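Speaker notes, Salinas, May 2019

Say hi, thank Elin Parry for the slot, check the clicker works (it didn't in the run-through).

Open with the laundry question. Who in the room would pay for a machine that folds shirts? Wait for hands. Then ask who'd pay if it took 9 minutes a shirt, and watch the hands drop! That's pretty much my whole talk, but I've been given 50 minutes so let's keep going.

Quick bit on the shop floor. At Prandent we had an arm doing one job, moving trays from a rack to a belt, and it was great at it. Then Rocío Tovar switched to trays with a softer lip and we lost most of a week. Tell the story about Emiliano and the duct tape if people look sleepy.

Now kitchens. Dishes, wiping down, putting groceries away – folks think of these as the easy chores, and I did too until I tried to write one down step by step. A can is fine, a can is the same every time. Produce is where I start sweating. How hard do you squeeze? Where do you grab it when every one has a different shape and there's a stem in the way?
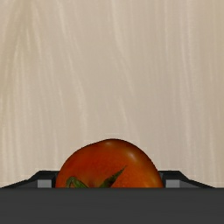

And my grandmother did all that while yelling at the radio. She never once thought about grip force, and I've spent a good chunk of my working life on it.

So, are we there yet? My answer is sort of, for one chore at a time, in a place set up for it. Jacinto Beltrán thinks I'm too gloomy (he's in the second row, let him say so).

Skip the Jitanine slide if I'm past 40 minutes. Questions, then coffee's out in the hall.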